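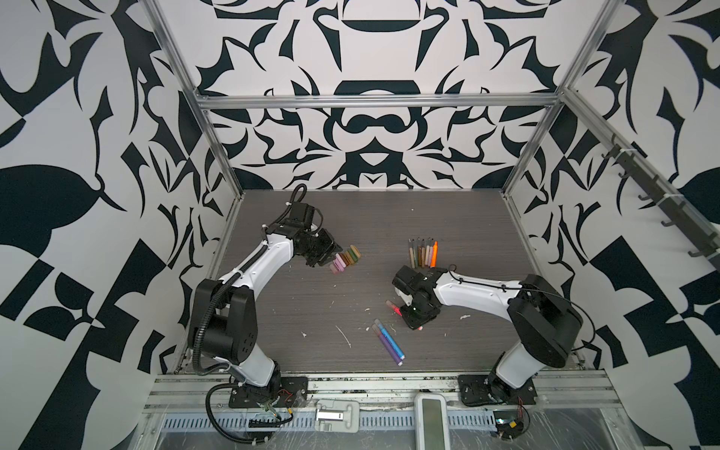 Speaker notes - Cunulstead session, Wednesday, 2 pm slot

Slide 1. Say what is being reviewed: the Cludatska two-arm cell, supplied by Skoleo as a kit. Two arms on a common front rail, a gripper on each, patterned walls as standard. Skip the company history, it is in the handout.

Slide 2. The task. Markers and pens are picked from the board, passed or held, and set down. Mixed shapes, so no single grip width will do. Agyeman wrote the task list and we ran it unchanged. 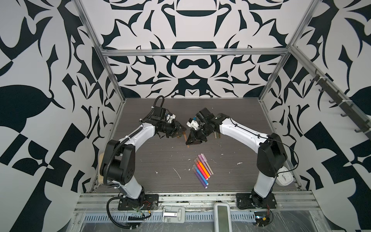
Slide 3: both grippers over the centre of the board, markers laid out in front.

Slide 4. Assembly. The kit went together in 2 days. Cable routing took most of the second - allow for that when quoting. The manual covers the arms well and the rail badly.

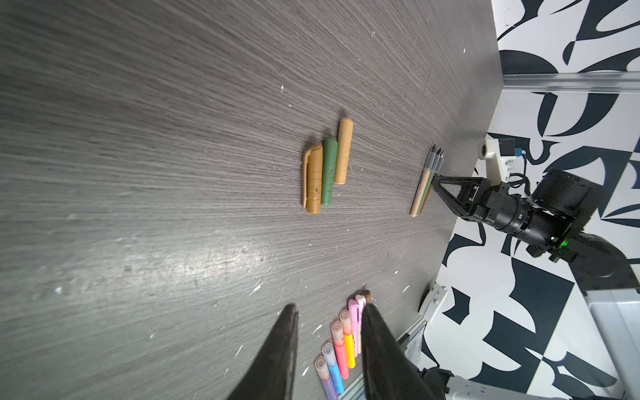 Slide 5. Wrist views are the reason to pay for the full kit. The overhead view loses detail once the arms close in. From the wrist you can tell a thick barrel with a pocket clip from a plain one, and you can see what the other gripper has hold of, here a bundle of three slim pens. Pause on this. Then give the score: 78 per cent of picks on the full list, 50 on the slim items alone.

Slide 6. Questions I expect.
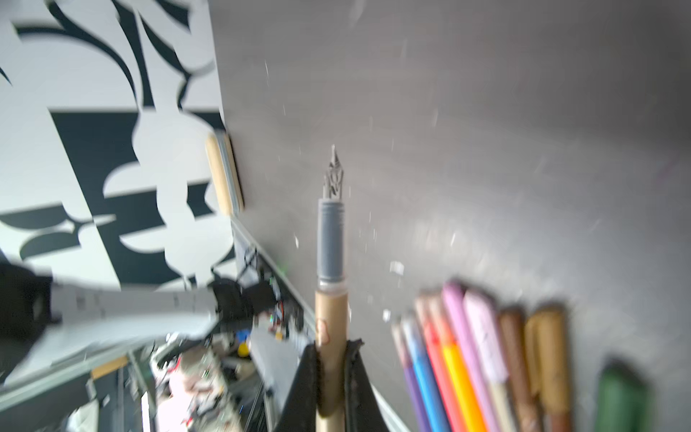

Can the fingers be changed without recalibrating the arm?
Only like for like. A different finger length means running the full routine again from the Cludatska menu.

Slide 7. Price and support terms. Read from the sheet - Skoleo revised them in May.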